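A visit to the Pramaldale gripper day

In March I went with my colleague Ainhoa Paredes to the open day of the robotics lab in Pramaldale. We have a small packing company and we think since two years about buying an arm, so we wanted to try different grippers before we speak with any seller. The entrance was free, but you had to reserve a place, and the groups were of 24 people.

The first room was for the simple grippers. We could move a Pemby arm with a small joystick and change the tool ourselves. The two-finger gripper was the easiest for me. I picked up a box of tea at the first try. The suction cup was faster, but it lost a paper bag each time I turned the arm. Ainhoa was better than me with the joystick, and she put me in a bad mood for ten minutes.

The price list was on the wall. The two-finger model costs 445 dollars without the arm, and the soft one with silicone fingers costs 1,730. I asked if the silicone must be changed often and the young man answered that it depends on the work. I would have liked a number.

After the coffee we went upstairs to the simulation room, where they compare the hands on the computer before they touch a real one. The program is called Flukent. You choose a hand, you choose a kitchen task with a tray or a box, and you let it run.

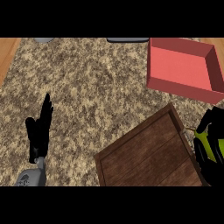

The engineer, Mr. Yeon, explained that a hand with many fingers can hold round things in more ways than two flat fingers, but it has more motors and it is harder to control. He let each visitor change one value, the force of the closing or the speed of the wrist, and start the task again. I chose the force. It takes nearly a minute to load, so with a full group there was a lot of waiting, and the room was warm.

I asked him how much we can trust the results. He said that friction is the weak point, and that for wet fruit or thin plastic he always repeats the test with the real hand. This was for me the most useful answer of the day.

For our boxes, I think that the two-finger gripper is enough. Ainhoa prefers the soft one, for the glass jars. We will send some of our jars to the lab and they will test both. Parking is behind the building, and lunch is not included.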